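Buying and Budgeting: Frequently Asked Questions

Last revised 07/11/2020

These answers cover hand-held gripper sets, the spare parts that go with them, and how to plan a first order. They apply to orders placed with Gekbridge directly. Customers buying through Mühlbauer should check lead times with their own contact.

How many grippers should we budget for?

Plan on two per operator, one for each hand. If your tasks need only one hand, you can order singles, but the price per unit is higher and a single can't be matched to a second one later. Most first orders are for 3 pairs. Two go into daily use and the third covers repairs.

Do we have to set up a special room?

No. The grippers are held by hand, so there is no base to bolt down and no fence to pay for. Household tasks such as making a bed can be done in a furnished bedroom. Budget for the furniture if you don't have it, and for replacement sheets and cushions.
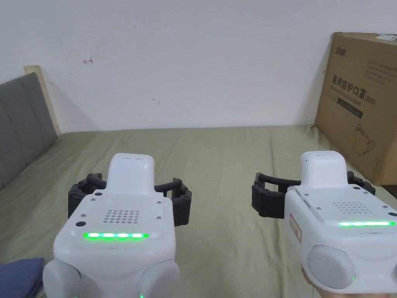 What is the smallest order you accept?

One pair. Orders of 11 pairs or more get the volume price, and you can reach that number over two deliveries if both are on the same purchase order.

Which spare parts should go in the first order?

Finger sets. They take the most wear and are the part we are asked for most often. We suggest one spare set per pair. The Rukuline parts list has 103 line items, but a small team will need very few of them in the first year.

What does shipping cost?

Orders over $500 ship free within the country. Below that, freight is charged at cost and shown on the quote. Import duty is not included — ask your broker before you fix the budget.

Can we rent before we buy?

Rentals are handled by Gollero. Part of the rental fee can be credited to a purchase if you order before the rental ends. Till Rieger can tell you how much.

When should we order for next year?

Our prices change in April. A written quote from Tove Lykkegaard holds the current price until the date printed on it, even if the order arrives after the change.

Related pages
Spare parts and finger sets
Planning floor space for two operators
Rental terms
Returns and repairs

Contact sales | © 2020 Gekbridge | Back to top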